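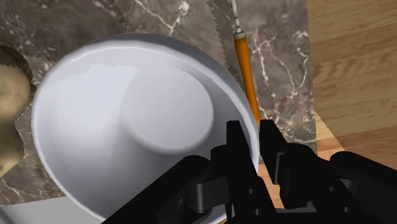 The kitchen cell on Drastach is back in service as of this morning, Oct 31, 2019, and I am very pleased to be the one writing that sentence. If you've booked time on it this week and been bounced, sorry, that was me. The gripper model needed proper looking after and I'd put it off since September, when we moved everything over to the new version of Lanasness and the fingers started closing a hair late on anything curved. Flat things were fine. Boxes were fine. Give it a wide white bowl, though, foot facing up and the black fingers open at the rim, and you'd get a nice confident approach followed by a squeeze on nothing at all. It's a good test, a bowl rim. There's very little room for the fingers to be wrong in.

For anyone new at Ondton, Drastach is our rendering and physics machine, and the kitchen cell is the simulated arm and counter that lives on it. It has no grease points and no cables to chafe, and people tend to assume that means it needs no upkeep. It does! Every update shifts something, and small changes that were sensible on the day pile up in the settings until the arm you've got on the screen has drifted away from the arm you think you've got.

Gus Okafor found the actual fault, and I'd like that on record because I had been looking in entirely the wrong place for most of Monday. I was convinced it was the friction on the fingertips. I'd raised it, lowered it, raised it again, and managed to make the mug stick to the gripper like a fridge magnet. Gus opened the hand file instead and compared the pad positions with the old one, line by line, with a ruler held against the monitor (yes, really). The visible finger and the collision shape underneath it had come apart. The bit you see was in the right place. The bit that does the touching was set back from it, and tilted slightly, so on a flat side you'd never notice and on a thin curved edge you'd miss.

The old file was 293 lines long and the new one is a good deal shorter, which I think is how it happened. Whoever tidied it up folded both fingers into one entry and mirrored it, and the mirror was taken about the wrong origin. I have a strong suspicion who that was and it's the person writing this.

So the fix. We split the fingers back into separate entries, each with its own pad, and set the pads by hand against the drawn shape. Then we did the flange, because the whole hand hangs off it and there was no point in having lovely fingers on a crooked wrist. After that came the joint damping, which had been turned right up at some point to stop a wobble. With the pads sorted there was no wobble to stop, so back down it went. The arm moves much more freely now, and if your scripts have long pauses in them to let it settle, you can probably take those out.

I also reset the start pose. It had been creeping lower over the summer, and the arm was beginning its runs with the hand far too near the front edge of the counter. Anything long and thin that had rolled forward was liable to be knocked on to the floor before the run had properly started. The pose is higher now and a bit further back, and it's locked, so please don't save over it. If you need a different one, make a copy under your own name. 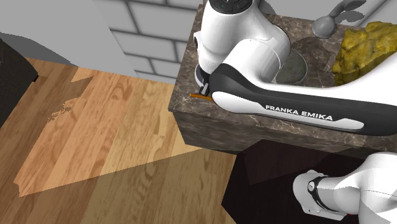 Darnell Mbeki reckons the locked pose is a mistake, and told me so at some length over lunch. A cell that always starts from the same tidy place, in Darnell's view, only teaches you about that tidy place, and the knocked-over pencils were some of the most useful failures we had. Better to let the start wander on purpose, within limits, and write down where it began each time.

I don't disagree with that, as it happens, but I want the wandering to be something we've asked for. What we had before was drift. So there's now a switch in the settings called loose start, off by default, and Darnell has been given the job of choosing the limits. Expect a message.

Once the hand was back together we left it running overnight on the full counter: 321 grasps, mixed objects, nobody touching anything. Before the repair we were losing far too many of those on the bowls alone. On this run there were 53 misses in all, and when I went through them over breakfast hardly any were down to the fingers. Most were the planner picking a silly angle, which is a different job for a different week (and, I'm delighted to say, a different person).

The ones that were down to the fingers were nearly all on the lumpier objects. Smooth things have simple shapes underneath and the pads meet them where you'd expect. The lumpy ones have been wrapped in a rough outer skin to keep the physics quick, and the fingers stop on the skin, leaving a small gap that you can see if you zoom in. It's harmless if you only care whether the thing gets lifted. If you're making close-up pictures of contact, it looks dreadful.

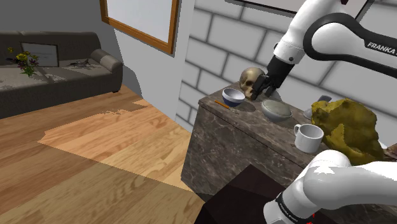 I've rebuilt the skins for the worst of them, using smaller pieces so they follow the dips better, and it has slowed the cell down a touch. Not enough to mind, I think, but Wendell Van Dusen is keeping an eye on the queue and will shout if jobs begin backing up. There's a coarse set saved alongside if you want the speed back.

Now, keeping it right. I've written up a check that takes as long as a cup of tea, and I'd like it done every time Lanasness is updated, and also on the first working day of the month whether it's been updated or not. Open the hand with the collision shapes switched on and look at it from the front, from the side and from straight above. Close the fingers on nothing and make sure the pads meet flat. Close them on a bowl rim, then on the mug handle. Run the arm out to its full reach over the counter and back to the start pose, and compare the joint readings with the sheet taped up next to the Drastach terminal. If any of it is off, stop there and come and find me or Gus. Please don't fix it with friction! I've been down that road and the mug still haunts me.

A couple of smaller bits while I was in there. The wrist camera view has been re-seated, as it had slipped round slightly and the fingers were sitting lower in the view than they used to. If you've trained anything on pictures from that camera since September, it's worth comparing an old one with a new one before you carry on. The lights are untouched. The marble on the counter still has that ugly zigzag seam in it where the pattern doesn't line up, and I know, I know, it's on the list. It has no effect on the physics whatsoever and I refuse to lose an afternoon to it until somebody can show me it's confusing their results.

Old recordings will still play back, but they'll play back with the old hand, so don't be alarmed if a grasp that used to miss carries on missing. You need to run it again from scratch to get the new fingers. I'd label those runs clearly as well – mixing the two lots in one folder is going to cause somebody a horrible Friday.

Bookings are open again on the usual page. The four people who were bumped this week have been put at the front, and the overnight slot is free tomorrow if anyone fancies it. The old hand file is in the archive folder under Drastach if you want to see the mirroring mistake for yourselves, and the monthly check sheet is pinned to the top of the bookings page.

Ingrid Rosenthal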